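Trade > Workshop floor > Refurbishing

April
By Ruba Bataineh

Damian Nowicki wants me to believe a tray can fix the second-hand computer business. I have bought three refurbished towers in my life, and two of them went back, so he had some work to do.

Nowicki runs the parts bench at Lundow, which takes in retired office desktops and sells them again. His idea is that every part gets its own place before anyone starts a rebuild. The processor sits between raised grey brackets, and the memory stands in slot holders.

"You put a stick of RAM down flat on a bench and it gets leaned on," he says. "Somebody's sleeve, somebody's coffee. If it's standing in a holder you pick it up by the edges, the way you should anyway."

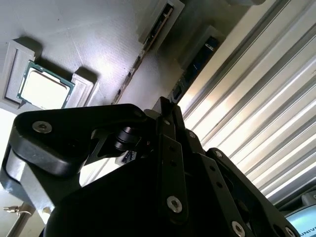 Couldn't you do the same with an egg carton? He has heard this one. "You could. We did, for a year. Then you've got a carton with no order to it, and you're hunting."

The holders cost Lundow $923 in design time and material, by his figuring, and I asked what that bought. He says the shop rebuilt 1,140 towers last year, and that fewer came back with memory faults. How many fewer? He didn't have it written down. I'd have liked it written down.

Lama Rawashdeh, who handles returns, was more guarded. "Most of what I see is dead drives and tired power supplies," she told me. "A tray doesn't do anything for a tired power supply."

She does like the way the cases are handled. The tower goes on its side with the cover off, so you're working down into the board, and the loose parts wait beside it.

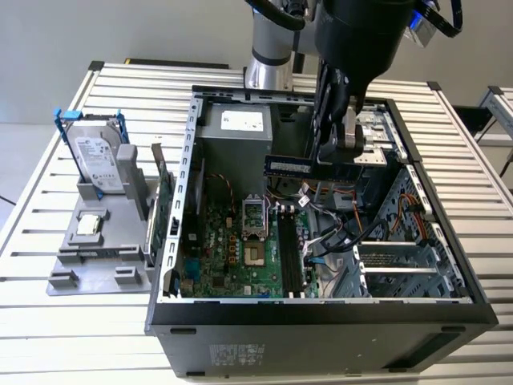 I pressed her on whether all this care reaches the buyer. A refurbished tower at Serkow, the shop that carries Lundow's machines, goes for $200, and the tag says "tested" without saying for what.

"That's a fair complaint," Rawashdeh said. "I've asked for a proper sheet in the box. Which memory, which drive, how old the drive is."

Nowicki thinks the sheet would scare people off. "They see the hours on a hard disk and they panic," he said. I told him I would rather panic in the shop than at home with my tax files on it. He laughed, but he didn't change his answer.

The warranty is still 2 months. Rawashdeh would like it longer, and says she'll bring it up again when the next lot of office machines comes in from Lalham.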